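Ticket 534: Arm stops during bowl racking, dish station, Kembridge kitchen
Status: open, waiting for part
Priority: changed from Low to Medium, see entry in November
Equipment: two-arm station, controller software from Jurik
Site: Kembridge staff canteen, dishwashing area
Reported by: kitchen shift lead
Written up by: site automation support

Problem as reported

The station stops in the middle of racking and shows the message "grasp not confirmed". The bowl is in the gripper or it is already in the rack, so the message is wrong in both cases. Kitchen staff must walk over, press acknowledge and wait until the arm goes back to its home position. On the evening shift this happened 10 times between the end of service and closing. The shift lead writes that her people are "babysitting it" and that one dishwasher went home late on account of the stops.

I want to put her second comment here also, as it was left out of the short version that went to Jurik: "When we did the bowls by hand I knew when we would finish. Now I don't know." I think this is the real fault report.

Entry 1, first visit

Arrived 2:15 p.m., between lunch and the afternoon snack. Station was running in automatic. I watched for one hour without touching anything and had two stops. Both were on small bowls placed in the rack on their edge. There was no stop on plates.

Checked first:
Air supply to the station, pressure is normal.
Emergency stop chain, no entry in the log.
Finger pads, left and right, worn but inside the limit.
Cable to the wrist on both arms, no damage that I can find, connectors tight.
Software version, same as at our Sikarstead site, where this message is rare.

I exported the event log. It has 301 events for "grasp not confirmed" since the last software update. Before the update the message does not exist, it had a different name, so I cannot compare honestly. I have asked Jurik for a table of old and new names.

Entry 2, reply from Jurik support (summary)

They suggest the force threshold is too high for light dishes. Recommended to lower it in two steps and to observe. They also ask for wrist camera pictures of the rack with mixed bowls in it, and of the bowls that still wait on the table.

Lowered the threshold one step at 9:40 a.m. with the kitchen informed. I put a note on the control panel so the evening shift knows that the behaviour may be different. Last time the settings were changed and no one told them, and the staff found it out when the arm moved slower than usual. They were not happy about this, and I agree with them.

Entry 3, pictures with the mixed bowls

Moved the arms by hand guiding and saved several views from the wrist camera. The most useful one is attached here. The others are in the folder of this ticket. 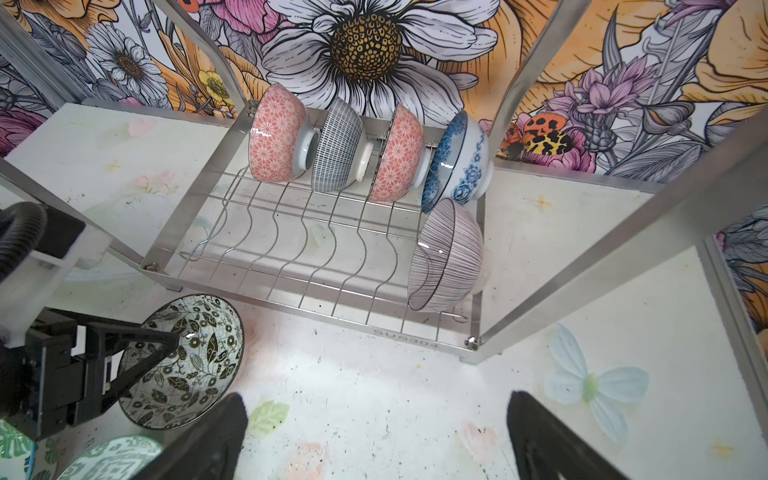
Attachment 1. Wrist camera, bowls on edge in the rack, second arm at left.

What I would like Jurik to look at is the blue-patterned bowl, which tilts against the pink bowl beside it. The slots are wavy bent wire and most of the ones in front are empty, so space is not the problem. My idea is that when a bowl rests on a neighbour, the fingers feel a side force at release and the controller does not understand if it has let go. This is an idea only, I have no measurement for it yet.

Second point, the bowls do not have the same decoration. There is coral-pink with white pattern, fine crosshatched lines, blue flowers, dense thin stripes. The canteen buys replacements where it can get them and the stack is mixed. Jurik's reference set is plain white. I ask if the pattern can disturb the detection of the rim, mainly with the striped one.

Third point, the tabletop has printed flowers and the wall behind the rack has a large flower print too. Same question as with the bowls, please confirm if the background matters for this camera.

For the record, the rack is stamped SUS304 on the near edge bar. Jurik asked which rack we use and I could not find any other marking in the picture.

Entry 4, result of lower threshold

Evening shift reports fewer stops, but now one bowl was released too early and fell over in the rack. It did not break. The shift lead asked me if she should stand closer to the station now. I answered no, please stay outside the marked line as before, and I returned the threshold to the original value the same afternoon. A stop that annoys people is better than a bowl which drops and makes someone reach in quickly to catch it.

I also repeated to the whole shift: never reach over the line when the lamp is green, also not for a bowl that is falling. Two of them told me they had done it already. Please see the separate safety note. The line will be repainted wider and the lamp moved to eye height, this was approved.

Entry 5, talk with kitchen staff

I spent my break with the evening dishwashers and asked them how they load the table. I should have done this on the first visit. I learned the following.

They put the bowls down as they come from the trolley, and when it is busy some bowls are lying on their side. In the old instruction from commissioning it is written that bowls should be "presented upright and apart". Nobody on the present shift has seen this instruction. It was printed once, in a binder, and the binder is in the office upstairs.

They sort the mugs for the arm, but no one asked them to sort. They began to do it because the mugs caused stops in the first weeks. So part of the time we believed we had saved is spent in sorting. I measured one evening with their permission, without writing down who was working: 53 minutes of sorting, acknowledging and waiting. This is not in any of our reports to management, which count only the hours when the arm is running.

The wrist pain which two of them had from racking by hand is better. They both said this without my asking and they do not want to go back. They would like that the station works properly and that somebody counts their sorting as work.

One of them asked if the acknowledge button can be nearer to the trolley. At present it is a walk around the whole station. It is a small thing and I could have it done in one morning.

Entry 6, changes made

Second acknowledge button mounted beside the trolley, tested, works together with the old one.
New one-page loading instruction, laminated, on the wall at the loading side. The text was corrected by the evening shift, my first version had words that only a technician understands.
Camera exposure left as it was, waiting for Jurik.
Placement order changed: the arm now leaves one slot free between bowls. This makes the rack less full, so it must be changed more often. The shift lead accepted it as a trial.

Entry 7, November, priority changed

With one free slot between bowls the stops went down to roughly a third of before. This supports my idea with the side force but does not prove it, as the loading instruction was introduced in the same period. I made both changes too close together, my mistake. If I have one quiet evening I will put the slots back to normal and leave only the instruction, to see the difference.

Remaining stops are nearly all on the left arm. I changed the finger pads there, no improvement. Jurik answered that the force sensor in the left wrist may have drift and should be replaced. Sensor ordered through Mizuno, delivery date not confirmed. Priority raised to Medium by me since the staff dinner season begins and the kitchen will have many more dishes.

Answer from Jurik on the patterns: the rim detection works mainly with depth, so the decoration "should not" matter. For the background they gave the same answer. I asked for a test with the striped bowl and they agreed. We send them two.

Entry 8, staffing question

The site office asked in this ticket if the evening shift can be reduced by one person once the sensor is changed. I do not think a fault ticket is the correct place to decide it, but as I was asked I give the technical side. The station cannot run without a person to load the table, change the rack and acknowledge stops. With the present fault rate the person who loads has no time for pots. With a new sensor maybe this will change, maybe not. I request that no roster is made on the basis of a repair that has not happened. The shift lead has a copy of this entry.

Open points

Replace force sensor, left wrist, when it arrives from Mizuno.
Calibrate and run one complete evening with me on site.
Test with normal slot spacing, instruction only.
Table of old and new message names, Jurik, reminder sent.
Result of striped bowl test, Jurik.
Compare loading practice with Sikarstead, ask the staff there directly and not only the site office.
Add sorting and waiting time to the monthly report form.
Bring the binder down from the office.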